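Irnix adds toaster oven and colander to Hurnham play kitchen range

Tabletop set for nurseries and infant classes now supplied with revised play food and a printed storage sheet

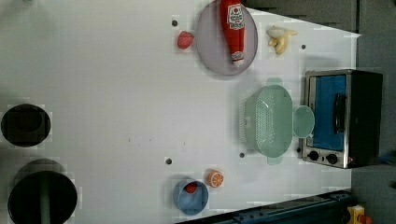 Play food and kitchen pieces from the Hurnham range set out on a white tabletop.

GULLPORT, 12/29/18. Irnix, the supplier of play and role-play equipment to nurseries, childminders and infant schools, has extended its Hurnham play kitchen range with a compact toaster oven and a mint-green plastic colander. Both items are available to order separately or as part of the full tabletop set.

The Hurnham range was introduced for settings that do not have floor space for a free-standing play kitchen. The pieces are used on an ordinary classroom table and are put away after each session. Until now the range was made up of tableware and play food only, and settings had to provide their own cooking equipment.

Toaster oven

The toaster oven has a stainless steel frame with black sides. The door is glass with a black handle, and the interior is bright blue, so that items placed inside can be picked out by a child at the table. Two black control knobs are set side by side in the steel panel. The oven is supplied without a mains lead or heating element and is intended for pretend play only.

Irnix recommends that the oven is placed against a wall or backboard. Staff should check the door glass before each session and withdraw the oven from use if the glass is chipped or loose in its frame. The glass may be cleaned with a damp cloth. Abrasive pads should not be used on the steel.

Colander and tableware

The colander is oval, with flared sides and a handle at each end. The sides are perforated with rows of small holes. It can be used in dry play for sorting and carrying, or in water play for rinsing the fruit pieces. A setting that uses the colander in water play should let it drain fully before it goes back in the box.

A round plate in lavender-grey, with a raised rim, and a small blue bowl complete the basic tableware. The colours of the plate, bowl and colander were chosen to be easy to tell apart, as the pieces are often sorted by colour when the set is put away. Replacement tableware can be ordered singly.

Play food

The play food supplied with the set has been revised following comments from settings in the trial group. The strawberries are small enough to fit in the blue bowl and have a slightly textured surface. The banana is modelled partly peeled, with a cream-coloured tip showing at the open end. The half orange has segments and a white pith ring on its cut face. The red plastic ketchup bottle has a white cap and a white label with red lettering.

"The fruit gets handled more than anything else in the box," said Adom Appiah, product manager at Irnix. "Children move it from bowl to plate to colander and back again for most of a session. We put the work into the surface finish and left the shapes simple. The ketchup bottle was asked for by several settings that run a café corner, and it is staying in."

The smaller food pieces are not suitable for children under 36 months. Settings with mixed age groups should store them apart from the rest of the set. Irnix supplies a drawstring bag for this purpose on request.

Trial use

The revised set was tried by 4 settings in the Gullport area from May. Staff kept a written log of sessions, breakages and missing pieces, and 1,779 sessions were entered by the end of the trial. The most common entry in the log concerned food pieces left inside the oven when the set was packed away. The storage sheet has been changed as a result and now lists the oven interior as the first place to check.

Several settings also reported that the set worked best when only part of it was put out. A plate, a bowl and a few pieces of fruit were enough for two children. The oven and colander were brought out for larger groups, with space left at the front of the table for serving.

Storage and care

The full set packs into one lidded box. The oven goes in first, standing upright, with the colander beside it and the plate laid flat on top. The bowl and food pieces fit inside the colander. A printed sheet showing this order is fixed to the inside of the lid and can be wiped clean.

All plastic pieces can be washed by hand in warm soapy water. They should be air dried on a rack or towel. The oven must not be immersed.

Availability

The first production run is 2,000 sets. Orders are being taken now from schools, nurseries and registered childminders, and will be sent out in the order received. Settings that already own the Hurnham tableware can order the toaster oven and colander as an add-on pack. An order of 100 sets or more, placed by a local authority or nursery group, can be split between delivery addresses at no extra charge.

Distribution outside the Gullport area is handled by Bonsu, which also holds the stock of replacement parts.

About Irnix

Irnix designs and supplies play equipment for early years and infant settings. Its ranges cover role play, sorting and water play. The company is based in Gullport.

Press contact

Adom Appiah, Product Manager, Irnix, Gullport
Product samples are available to trade and education press on request.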